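Wundholm Work Surface Register: Data Card and README

Summary

The Wundholm Work Surface Register is a table-by-table record of the desks, benches and shared tables provided for public and student use in the Wundholm district. It covers reading rooms, school libraries, community workshops, adult education centers and municipal study halls. Each row describes one work surface: its dimensions, height, finish, color, edge profile, reported condition and the lighting under which it is normally used. The register was compiled to support furniture replacement planning and is released for reuse by researchers, designers and facilities staff.

The current release contains 1,270 surfaces in 109 rooms. Earlier releases used a different condition scale and should not be merged with this one without conversion (see Known Issues).

Maintainer: Office of Furnishings and Interiors, Wundholm
Contact for corrections: Jeanie Lamont, register editor

Contents of the release

surfaces.csv – one row per work surface
rooms.csv – one row per room, with building type, floor level and window orientation
lighting.csv – illuminance readings, linked to surfaces by surface_id
conditions.csv – condition grades with the inspector's short remarks
codes.txt – code lists for finish, color, edge profile and defect type
CHANGES.txt – release history

All files are comma-separated and encoded in UTF-8. Missing values are left blank. A zero is always a measured or assigned zero.

Main fields in surfaces.csv

surface_id: Permanent identifier. Identifiers are never reassigned, including when a table has been removed from service.

room_id: Links to rooms.csv. Tables that are moved keep their surface_id and receive a new room_id in the next release.

length_mm, width_mm, height_mm: Outside dimensions in millimeters. Height is taken from the finished floor to the top of the surface. For adjustable tables, the height is the setting found on arrival, and the field adjustable is set to Y.

color_code: One of the codes in codes.txt, assigned by comparison with a printed card held flat against the surface.

texture_code: SM (smooth), FG (faint grain), CG (coarse grain) or PT (patterned). The code refers to visual texture only. A surface that looks grained may be smooth to the touch, and the register does not record feel.

gloss_class: Matte, satin or gloss, assigned by eye under the normal lighting of the room.

edge_profile: Square, rounded, beveled or other.

in_service: Y or N at the time of the visit.

Texture and color coding

Color and texture are recorded separately. In the first draft of the code list they were combined, and inspectors regularly disagreed over pale surfaces with a light grain. White tables are the most common group in the register and also the group in which texture is hardest to judge from standing height. Inspectors are instructed to look straight down or nearly so, to move the head slightly from side to side, and to record FG if any grain can be made out at all.

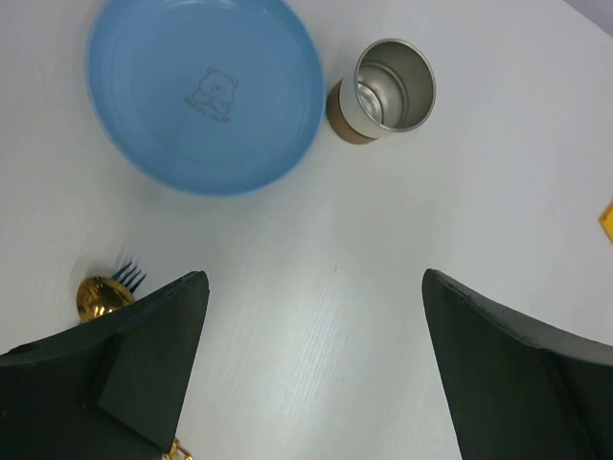 White tabletop with a faint, fine grain.

Where two inspectors assign different texture codes to the same surface, the more detailed code is kept and the field texture_disputed is set to Y. Disputed rows are retained in all published totals. Users whose work depends on fine differences between SM and FG may prefer to leave them out or to treat the two codes as one.

Collection method

Visits were carried out by inspectors working in pairs, one measuring and one recording. Rooms were visited during ordinary opening hours, between 9 a.m. and 4 p.m., so that the lighting reflected typical use. Readings were taken at the center of each surface with blinds and lamps left as they were found. Tables occupied by readers were skipped and visited again later the same day where possible.

Dimensions were taken with a steel rule or tape. Condition was graded on the Sembiring scale, which runs from 0 (no visible wear) to 5 (unfit for use). The scale is applied to the top and edges only. Legs, frames, modesty panels and power outlets are outside the scope of the register.

Paper forms were used in all rooms and keyed twice. Differences between the first and second keying were settled by returning to the form. The forms are held for 40 months and then destroyed.

Intended uses

The register is suitable for estimating replacement needs, comparing furniture stock among building types, and studying the relation between surface color, gloss and lighting in rooms used for reading and writing. The lighting file has also been used in teaching at Plivon College, where students compare measured illuminance with recommended levels.

Uses that are not supported

The register does not record who uses a table or for how long, and it should not be used to estimate attendance. It contains no prices. Condition grades describe appearance at a single visit and are not a safety inspection. Wundholm does not accept the register as evidence in warranty claims.

Coverage and limitations

Private study rooms and staff offices are excluded. Rooms closed for repair in January were not visited, and most of these are in the older buildings of the Doment quarter. That quarter is therefore underrepresented, and the average condition for the district as a whole is likely to be somewhat better in the register than in fact.

Outdoor tables are included only where they stand under a permanent roof. Folding tables kept in storage are excluded even if they are brought out regularly.

Known issues

Grades in releases before the Sembiring scale was adopted ran in the opposite direction. A conversion table is provided in codes.txt, though the two lowest grades of the older scale cannot be separated reliably.

Illuminance readings are missing for 70 surfaces after a meter failed its calibration check. The readings were withdrawn and the cells left blank. Replacement readings will be added when the rooms are next visited.

In rooms.csv, window orientation is recorded for the largest window only.

Corrections

Requests for correction should give the surface_id, the field concerned and the value proposed. Accepted corrections appear in the next release and are listed in CHANGES.txt. Dimensions are changed only after a second measurement on site.

Terms of use

The register may be copied, adapted and redistributed with acknowledgment. The suggested form is: Wundholm Work Surface Register, Office of Furnishings and Interiors, Wundholm, followed by the release number. Adapted versions must state that changes have been made and must not reuse the surface_id field for new records.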